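The Great Asgate Table Shortage

Every January the hall at Asgate goes quiet while half the district is at the beach, and every January we tell ourselves it's a good time to sort out the furniture. This year we did, up to a point, and the point was the trestle tables.

Longer-standing members will remember the trestles. They came with the building, they weigh as much as a calf, and each has one leg that folds when it's asked to and one that folds when it feels like it. At the Harvest Tea one of them let go under the scones. The jam got as far as the piano.

So we went shopping, which in Asgate means ringing Urkodwood and waiting. Urkodwood makes a very handsome table. It also makes a very handsome quote, and having read ours twice in case the decimal point had slipped, we thanked them and moved on to the second-hand market, where the colour of a thing is described as "neutral" and its condition as "used by a church".

The first lot, out past the Jaramillo road, was advertised as 20 matching tables. They matched in the sense that all of them were tables. The second lot had been stored in a shearing shed and smelled strongly of its previous career. The third had already been sold, to the bowls club, who have been insufferable ever since.

In the end we got ours from the Emard office clearance: long, plain, white on top and mercifully light. The whole lot cost $400 with delivery, if you count delivery as leaving them in the car park just as the rain started. Thanks to everyone who came out in thongs and carried.

A few house rules, then. Please don't drag them. Please don't stand on them to reach the bunting – there is a ladder, it lives behind the stage curtain, and it would like to be asked. Hot urns go on the old bench by the sink, as they always have. Craft group, we love you, but the glitter has to go on newspaper first. And if you use permanent marker on a white table you'll be invited to spend a pleasant afternoon with the methylated spirits and a rag.
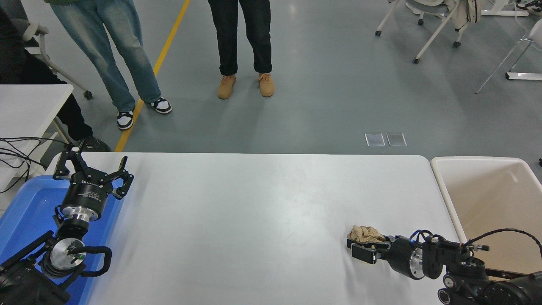

As for the old trestles, 33 people have told us they're too good to throw out and not one has offered to take them home. They're stacked against the back fence under a tarp. If you want one for the shed, the garage or a neighbour you don't much care for, come and get it before the end of the month. Bring a friend with a strong back, and watch the left leg.

We're also still raising money for chairs. The target is $1,000, and the sausage sizzle has made a respectable dent in it, though less of one than it might have if we hadn't eaten so many ourselves. The tin is on the kitchen counter next to the lost property, which currently includes a single gumboot, two casserole lids and somebody's reading glasses. The glasses have been there since spring, so their owner may not be able to read this.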